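Net Worth: $4 Million. Says Who?
Notes for the Saturday talk, Melham

Slide 1. Title

Thank the room. Say how long I'll go (34 minutes if I don't wander) and that questions are fine at any point.

Open with the search. Type in any person who has been on television twice, add "net worth," and you get a number. It's always there. A game show host, a drummer who left the band before it got big, the fellow who did the weather in Tundport. Ask the room: hands up if you've looked one of these up. Then: hands up if you believed it. I expect the second show of hands to be more than people want to admit. I put mine up too.

Slide 2. What a net worth is

Keep this quick. Everything you own, minus everything you owe. House, minus mortgage. Savings, minus the tax bill you haven't had yet. Pension, car, half of a boat.

Now ask who could know that about a stranger. Their accountant, if they have one and are honest with them. A divorce court. A bankruptcy court. After that I run out. A person typing up a biography page on a weekday afternoon is none of these people. Pause here, let them think about what their own number is. Most of us couldn't say within a wide margin, and we have the bank statements.

Slide 3. The weatherman

He read the weather on regional television in Tundport and has been retired for years. I won't use his name. He'd rather I didn't, and there's too much of it online already.

Gerlach, one of the bio sites, had him at $4 million. Simow, another one, had him at $1.5 million and still working. Both had his birthday wrong, by the same amount, in the same direction. Remember that, I come back to it.

I called him. He laughed for a good while. He told me he'd never been paid enough to stop doing supermarket openings on the side. He also said a cousin had read the page and asked him for a loan, and he laughed less at that. 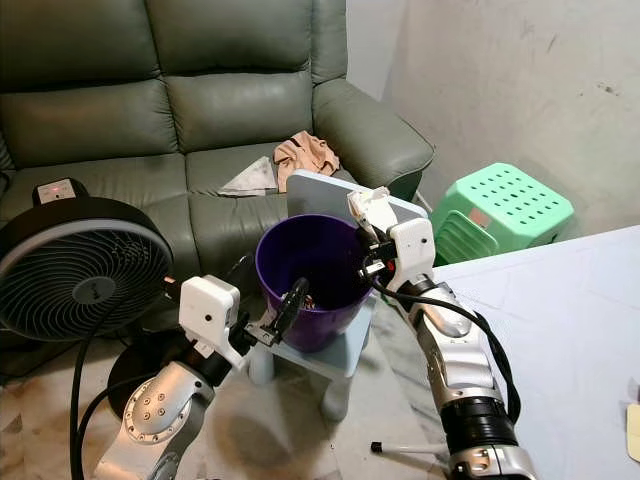
So the first thing I'd like you to take from him is that these numbers do get used. We tend to treat them as fluff. But people read them before a date, before a lawsuit, before deciding whether an old friend is being cheap. A wrong height does no harm to anyone. A wrong fortune can.

(If someone asks: no, he hasn't complained to the sites. He tried once and the contact form gave an error.)

Slide 4. Where does the number come from?

The sites will tell you, in a way. Read out the wording from Simow, slowly: "calculated from public sources and our own formula." Then ask what the public sources are. I wrote to ask. I got an automatic reply in September and that was the end of the correspondence.

What I did instead was dull. I picked 262 pages across the two sites, all of them minor names, regional TV and small film parts and people who were briefly in the news. I read every one and wrote down whatever was given as the source for the money. 26 of them gave a source of any kind. Most of those sources were the other site.

Let that sit for a second. Don't rush to the next slide like last time.

I should be fair about this. It was one person with a spreadsheet, the pages change, and I chose the names myself. I wouldn't hang a theory of the whole internet on it. But it's more checking than I could find evidence of anywhere on the pages.

Slide 5. The circle

Draw it on the board if there is one. Page A guesses. Page B copies the guess and rounds it. A later update of Page A finds Page B and now has a "source." A fan wiki cites both. A newspaper on a slow day writes "reportedly worth." Now it has been in a newspaper, and Page A can cite that.

At no point in the circle did anybody phone anyone.

This is where the birthday comes back in. When two pages share a right answer you learn very little, they could both have looked it up. When they share the same wrong answer, one of them got it from the other, or both got it from a third place. Shared mistakes are the most useful thing on these sites. Mapmakers used to put in a false street for the same purpose. The bio pages do it for free.
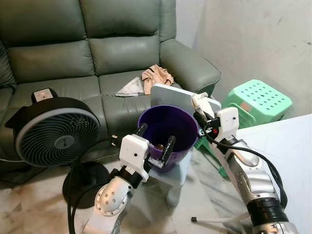
Purple bucket on a light blue stool, in front of the sofa.

Slide 6. Tricks of the wording

Read these out and let people groan.

"Estimated." By whom is left off. An estimate has a method behind it, and I'd like to see one.

"Between $100,000 and $5 million." That covers a dentist and a man with a racehorse. It can't be wrong, so it isn't telling you much.

"As of this year." Check the same page next year. The year moves and the figure stays put. I've watched it happen on the weatherman's page. He did not earn or spend a cent in that time, apparently.

"She keeps her private life private but has a net worth of." I have a soft spot for this one. It admits there's nothing to go on and then carries straight on.

"Our team of researchers." I'm prepared to believe in the team. Show me a name.

Slide 7. The other side

Somebody will say, and somebody in the back did say last time, that it's only a bit of fun, and that big names do have real figures behind them. Grant the second part. If a person owns a large share of a company on the stock market, you can look up the share and do the multiplication. If they sold a house, the sale may be on record. That's a start, and careful people do it carefully, and even they end up disagreeing.

I don't grant that it carries over. The page for the rich person and the page for the weatherman look the same. Same box, same bold type, same dollar sign. The layout lends the one the weight of the other. I think that's the whole business, frankly, though I can't prove intent and I'm not going to pretend to.

As for fun, it'd be just as much fun with "we don't know" in the box. I suspect fewer people would click.

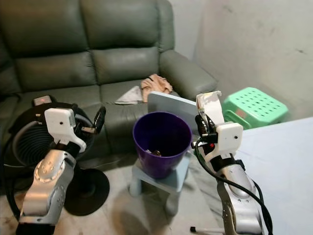
Valentin Jitaru

Slide 8. What to do with one of these pages

I don't like ending on homework but I get asked.

Look for one fact on the page that you can check yourself. School, hometown, date of birth, number of kids. If it's somebody local you'll often know. If that one is wrong, leave the money alone.

Copy a whole sentence from the page and search for it in quotation marks. See how many other sites wrote the very same sentence. The odd phrasing is the best bait.

See whether the page has been padded. When a biography tells you a person's star sign twice and their job once, the writer had nothing.

Look for a date on the claim itself, which is different from the date at the top of the page.

And try yourself, if you've ever been in the paper. A woman at the Melham library talk found a page on herself from a local election she lost. It had her down as five foot six and single. Her husband was in the next chair.

Slide 9. Machines writing the pages

Short, or cut if I'm over time. People ask whether this is all automatic now. Some of it reads that way to me, and some of it read that way long before the current tools came along. I don't think it changes the question much. Whoever or whatever typed it, did they have the bank statement? Same answer.

I do worry about the next round of the circle, when a chatbot is asked for the weatherman's fortune and gives $4 million in a calm voice with no link at all. I tried it. I got $2 million, which I assume is somebody's average.

Slide 10. Questions

Leave the weatherman's two figures up on the screen while people talk.

Likely ones:
Can you get a page taken down? Sometimes. Keep copies of what you send. I'm not a lawyer.
Do the sites make money? There are a lot of ads on them. I haven't seen the books, and I'm not going to guess a number up here.
What is my own net worth according to Gerlach? I'm not on it. I checked before I came out.

Handouts are by the door. Take the spreadsheet address if you want to go through my pages and tell me where I got one wrong.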